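5 Loading the shelf

This section covers stocking the Voveck wall shelf with small bottles after the shelf has been fixed to the wall (section 4). It applies to the open two-compartment version in light wood. Owners of the Voveck with doors should use section 6.

5.1 Before you begin

Wait until the wall plugs have been checked as described in 4.7. Do not load a shelf that moves when pressed at either end.

You will need:
A soft, dry cloth
The bottles to be stored
An open box or tray to hold the bottles while you work
A pencil and the label strip from parts bag 2
A clear table surface below or beside the shelf

The maximum bottle height for the lower ledge is 133 mm, measured from the base to the top of the cap. Taller bottles must lie flat or be stored elsewhere. Do not remove the divider to gain height. The divider carries part of the load and the shelf is not rated without it.

5.2 Preparing the bottles

1. Take the bottles out of their shipping cartons and throw away any shrink wrap.
2. Close each cap firmly. Turn the bottle upside down over a sink and check for drips.
3. Wipe the base and sides with the cloth. Residue on the base leaves rings on untreated wood.
4. Set aside any bottle with a cracked cap, a missing label, or a label that cannot be read.
5. Lay the remaining bottles on their sides in the box, with all caps pointing the same way.

NOTE: Bottles lying on their sides are easier to lift out one at a time. If the box is deep, use only the bottom layer and refill it as needed.

CAUTION: Do not rest the box on the shelf while loading. The front edge is not designed to carry a box, and the added weight can pull the upper screws.

5.3 Loading the lower ledge

Fill the lower ledge first. The upper compartment stays empty until the steps in 5.5 have been completed.

1. Place the box on the table, close enough to the shelf that you can reach both without stepping.
2. Take one bottle from the box. Hold it by the body, not by the cap.
3. Stand the bottle on the ledge at the end farthest from you, with the label facing out.
4. Slide the bottle back until it touches the rear of the shelf. Bring it forward again by the width of a finger.
5. Place the next bottle beside the first. Leave enough space to grip each bottle without moving the one next to it.
6. Continue toward the near end until the row is complete.
7. Press down lightly on the ledge at the center. If it flexes, remove the bottles and return to 4.7.

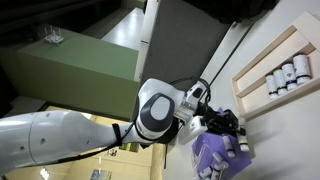 Fig. 5-1. Lower ledge with four bottles in place, upper compartment empty. Remaining bottles in the purple box.

NOTE: The order of the row is up to you. Arranging bottles by size makes a missing one easier to notice. Arranging them by date makes it easier to use the oldest first. Whichever order you choose, write it on the label strip.

CAUTION: Never place a second row in front of the first. Bottles in a front row stand too close to the edge and will fall if the wall is struck from the other side, for example by a closing door.

5.4 Checking the row

1. Stand facing the shelf at the distance from which it will normally be used.
2. Read each label from left to right. Turn any bottle whose label cannot be read from that position.
3. Check that every bottle is standing flat on its base.
4. Check the gap at each end of the row. No bottle should lean against a side panel.

Spacing is the usual source of trouble in daily use. The test households at Drivisthorpe loaded their shelves evenly on the first day, but most rows had drifted toward one end by the second week. Bottles that slightly overlap when seen from the side, like the four on the shelf in the next view, are acceptable if each can still be lifted straight out. Bottles that catch on their neighbors must be moved apart.

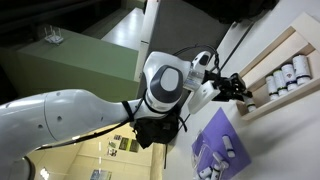

The table below the shelf should be kept clear except for the box or a mat. Anything taller gets in the way of the hand when a bottle is lifted over the front edge, and glass items are at risk if a bottle slips. In the view above, the table is white and a purple mat lies on it, so a small white bottle set down during loading would be easiest to find on the mat. Choose a mat in a strong color if your own table is pale. It should lie flat and have a non-slip backing. Wash it separately before first use.

5.5 Loading the upper compartment

Leave the shelf loaded on the lower ledge only for one full night. In the morning, repeat the press test from 5.3, step 7. If the shelf has not moved, the upper compartment may be used.

1. Place only light items in the upper compartment. Empty bottles, folded cloths and spare caps are suitable.
2. Keep the total load of the upper compartment below 1,000 g.
3. Do not store liquids above eye level.

CAUTION: Keep medicines and cleaning products out of the reach of children. The Voveck open shelf has no lock and must not be used as a medicine cabinet in homes with small children.

5.6 Label strip

The label strip fits along the front edge of the lower ledge. Write on it in pencil before removing the backing.

1. Cut the strip to the width of the ledge.
2. Mark the position of each bottle with a short line.
3. Write the contents between the lines.
4. Peel off the backing and press the strip down from the center outward.

The strip can be removed and replaced 2 times. After that the adhesive no longer holds and a new strip must be ordered (Oltbridge spare part list, under "Dobre and Voveck, accessories").

5.7 Care

Dust the shelf every month with the bottles removed. Do not spray cleaner directly onto the wood. Wipe up spills at once, and let the ledge dry fully before returning the bottles. Pale wood darkens in sunlight, and the areas under the bottles stay lighter. Changing the order of the row in June and again in winter evens this out.

If the ledge has swollen or the divider has come loose, unload the shelf from the upper compartment down and stop using it. Repair instructions are in section 9.

Text for sections 4 to 6: Heike Rothe. Technical review: Bogdan Pop.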